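Retholm home games: moving the supporters' section

gfjeld
Posted 19 March 2026
So the club wants to shift the standing section from behind the north goal to the far corner, because the drum "affects the family experience." I have been part of the family experience for 14 years and the drum is the only thing keeping me awake in the second half.

Eludside_Ed
Have you sat in front of that drum? I did, against Sundqvist. We lost by three and I couldn't hear my own complaining.

northgoal30
Ed, everyone else could. 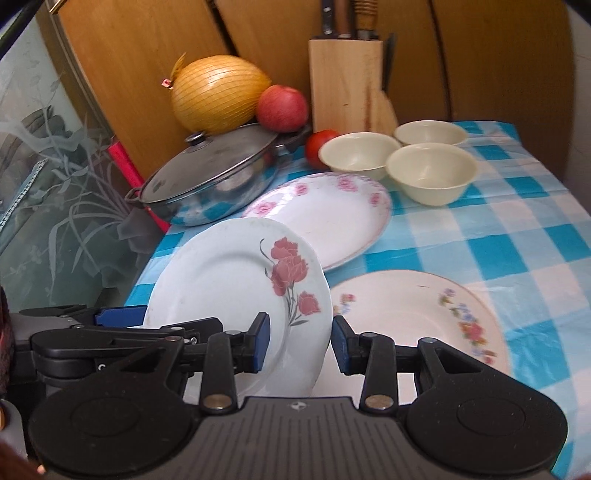 pressbox_pat
The drum is a cover story. There are 400 seats behind that goal and the club can charge more for them if nobody's standing there. My wife says I bring this up at every meal, and fine, I do. She has taken to studying the red-pink carnations on the plate until I'm done. But look at Hikatmont. They moved their singers to a corner, and now a crowd of 1000 sounds like a dentist's waiting room.

Eludside_Ed
Hikatmont also got relegated, Pat. Could be the singing, could be the goalkeeper.

gfjeld
Their keeper was fine until June. Anyway, the club is taking written comments. I sent mine.

northgoal30
How long was it?

gfjeld
Four pages. Two are on parking.

Eludside_Ed
I'm writing in favor of the move. Somebody has to balance out the parking.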